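Una tarde en Grerkberg: los robots y la lata de refresco
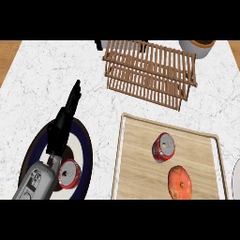
Fui a la jornada de puertas abiertas de Grerkberg con una pregunta muy concreta, y era si me podía ir despidiendo de fregar. Llevo media vida oyendo que el robot doméstico está a la vuelta de la esquina. En mi casa, de momento, a la vuelta de la esquina está la pila.

El edificio queda al final de un polígono al que el autobús llega cuando le apetece. En recepción me dieron una acreditación con el apellido mal escrito y un zumo. Éramos once visitantes, casi todos del ramo, salvo una pareja que iba buscando la exposición de cocinas de la nave de al lado y que, vista la encimera de mármol blanco que había en la pantalla grande, decidió quedarse.

Porque la primera parada fue una pantalla. Grerkberg entrena antes en simulación, y el programa, que se llama Pladero, es básicamente una cocina hecha por ordenador: un plato con el borde azul marino, una bandeja de madera, un escurridor de listones, una maceta al fondo. Una cocina mucho más recogida que la mía, por cierto. Dos latas rojas y blancas tumbadas, una en el plato y otra en la bandeja, y una naranja. El escurridor, sin un solo cacharro. A mí me pareció el dato más optimista de la tarde.

Nos guiaba Iulian Cârstea, ingeniero, un hombre paciente que respondió cuatro veces a la pregunta de cuándo sale a la venta. (No sale a la venta.) Según él, lo difícil de una lata tumbada es decidir por dónde se agarra, y si encima está en un plato, hay que sacarla sin llevarse el plato detrás. Una persona lo resuelve mientras habla por teléfono. El brazo puede pasarse hasta 9 segundos quieto sobre la encimera, pensándoselo. Yo también me quedo quieto delante de los platos sucios, pero no me financia nadie.

Pregunté por qué una cocina simulada y no una de verdad. Cârstea dijo que en la simulada se repite el mismo movimiento toda la noche y por la mañana no hay que barrer. Me pareció un argumento irreprochable. También dijo que el mármol de mentira no resbala igual que el de verdad, y que en ese hueco se les va buena parte del año.

Luego pasamos al taller, donde está la parte con tornillos. Allí trabajan con Hrynyshyn, que les encarga tareas de almacén: coger una pieza de una caja, dejarla en otra, volver. Vimos dos demostraciones. La primera salió bien y aplaudimos más de lo que la cosa pedía. En la segunda el brazo cogió la pieza, la llevó hasta la caja de destino, la soltó un palmo antes y completó el resto del recorrido con una seguridad admirable. Cârstea apuntó algo en una libreta. La señora de las cocinas dijo que su hijo pone la mesa exactamente así.

Lo del almacén va más adelantado, y se entiende: las cajas son siempre las mismas y están siempre en el mismo sitio. En una casa la naranja aparece cada día en un lugar distinto y hay quien deja la lata de pie, tumbada o dentro del armario de las tazas. Pregunté también por los vasos finos. Hubo una pausa y pasamos a la siguiente sala.

La siguiente sala era la cafetería, patrocinada por Skedamine, con unas croquetas muy dignas. Al acabar, los vasos los recogió un señor con un carrito, que hizo toda la barra en lo que yo tardé en encontrar el abrigo. Cârstea lo miraba trabajar con verdadero interés profesional.

La próxima visita es en junio y hay que apuntarse en la web, que se cuelga en el segundo paso; insistiendo, entra. El autobús de vuelta tardó lo suyo. Cuando llegué a casa fregué los platos de la comida y dejé la sartén en remojo.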